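Why Does Cloth Wrinkle?

A page for curious children, by Solomiia Mykhailiuk

Take a T-shirt out of the drawer and drop it on your bed. Does it land flat? Almost never. It makes hills, valleys and little caves. A sheet of cardboard would not do this. So what is different about cloth?

Cloth is made of threads. In many fabrics the threads go over and under each other, like the strips in a paper basket. This is called weaving. In a T-shirt the thread makes tiny loops, and each loop holds the next one. This is called knitting. Both kinds can bend in almost any direction, and that is why your clothes can follow you when you climb a tree.

But cloth that bends easily also creases easily. When you push one side of a tablecloth with your hand, the cloth has to go somewhere. It cannot go into the table, so it goes up. Now you have a wrinkle. If you keep pushing until it meets a wall, you will have a whole mountain range.

Big cloths are the hardest to make flat. You smooth one corner, and the wrinkle walks away to another corner. My grandmother called this "chasing the mouse". She had a long table in her sewing room in Bremby, and I chased many mice on it when I was five.

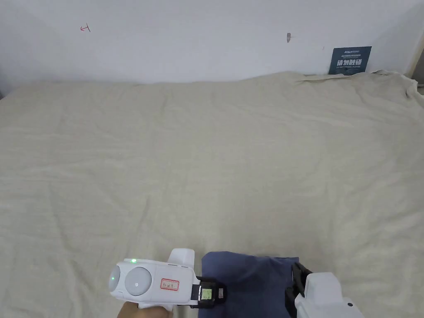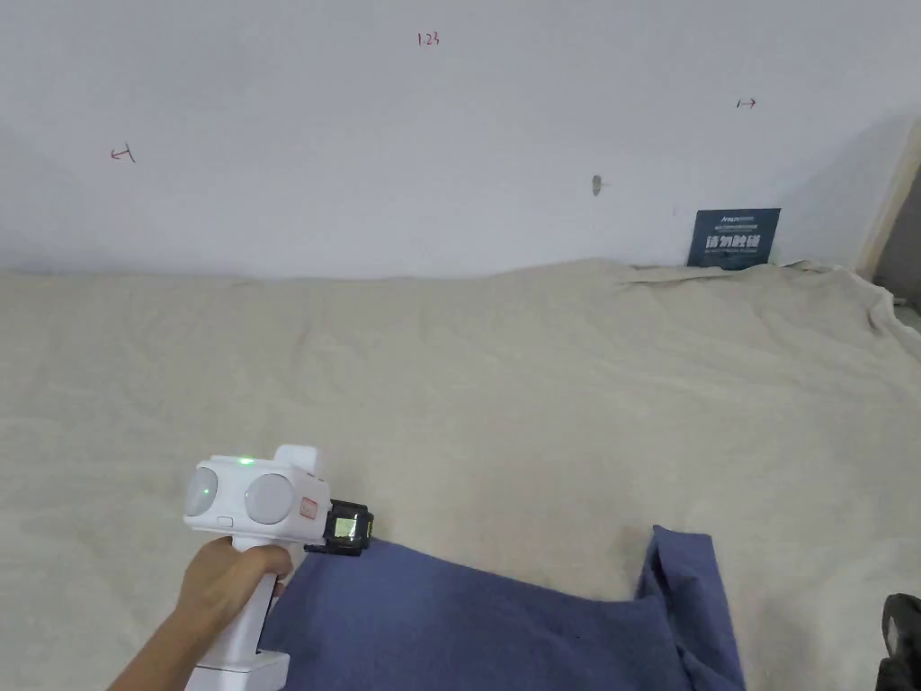
WORDS FOR FOLDS

Wrinkle: a small, soft wave in the cloth. The beige cloth in the first picture has many shallow ones.

Crease: a line where the cloth was bent. Some creases are faint and some are sharp, like the line on ironed trousers.

Bunch: a lot of cloth pushed together in one place. Look at how the beige cloth gets thicker near the white wall in the first picture.

Ridge: a fold that stands up higher than the cloth beside it. The dark blue cloth in the second picture has one on its right side. Where the fabric doubles over, light cannot get in easily, so you see a dark shadow.

Try it yourself

You need a tea towel, a table and a small lamp.

1. Lay the tea towel on the table and smooth it with your open hands, from the middle to the edges.
2. Put one hand on each side and push slowly to the middle. How many ridges did you make?
3. Ask an adult to place the lamp beside the table, low down. Turn off the big light. Now every small wrinkle has a shadow!
4. Hold two corners while a friend holds the other two. Pull gently, then lay the towel down together. Is it flatter than when you did it alone?

You can do the same test with a wool scarf or an old pillowcase. Draw the shape of the folds for each one and write the name of the fabric under your drawing.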